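Week 4 notes: inventory basics, part 2
(S. Sorensen, typed up fast, slides to follow)

Picking up from EOQ. Recall: order cost vs holding cost, total cost is flat near the minimum, so being a bit off doesnt hurt much.

Reorder point. When do we order, not how much. ROP = demand during lead time + safety stock. Constant demand, known lead time = no safety stock needed. Never happens.

Skarden case, the numbers: 51 units a day, lead time 4 days. 51 x 4 = 204. Reorder at 204 with zero cushion. Order qty stays 1000. If demand jumps the week you order, you stock out. Redo it with ROP = 400 and say what the extra 196 units buy you.

Two-bin system. Oldest trick there is, still used for cheap parts (screws, clips, washers). Work from bin one, when it runs out reorder and start on bin two. Bin two has to cover the lead time. No counting, no software. 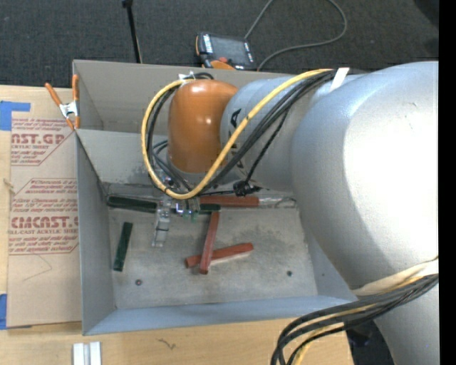
Photo: W. Rosenthal

Periodic review: check at fixed intervals, order up to a target. Need more safety stock than continous review, since you're covering review period + lead time. Easier when one supplier ships lots of items together.

ABC: rank by annual dollar value, not unit price!! Lost points on the quiz for this. A items get close watching, C items get two-bin.

For next time: read the Brannigan handout, problems 2 and 5. Bring Skarden answers on paper. Midterm is in March, covers through ABC.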